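Lukport Room Tidying Records: Data Card

Summary
This release holds 171 task records from the guest residence at Parnusdale, where Roltura robots share room tidying with the housekeeping staff. It covers small objects handled at bedside tables and the sorting of discarded items. Records were collected in July. Contact: Selorm Ackah, data steward.

Contents
116 records come from regular shifts and the remainder from staff training. Each record contains head camera video, arm joint positions, a written task instruction and an outcome code entered by an attendant.

Effect on staff duties
Attendants no longer clear bedside tables on their first pass through a room. They check the robot's work, handle guests' personal belongings and decide what may be thrown away. Kekeli Amoah, housekeeping supervisor, reviewed the new duty sheets before collection began. Attendants may stop a task at any time, and a stopped task is never counted against them. Outcome codes may not be used in performance reviews.

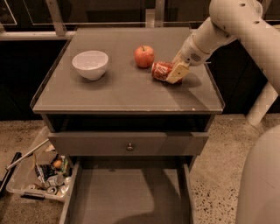
Figure 1. Gripper on a red soda can at a bedside table; bowl and apple also on the top, bin of discarded items at lower left.

Known limits
All records come from one building. Linen work and bathrooms are not covered. Training records contain more repeated attempts than shift records and should be reported separately.

Access
Requests are handled by the Lukport data office. Each request may cover up to 136 records.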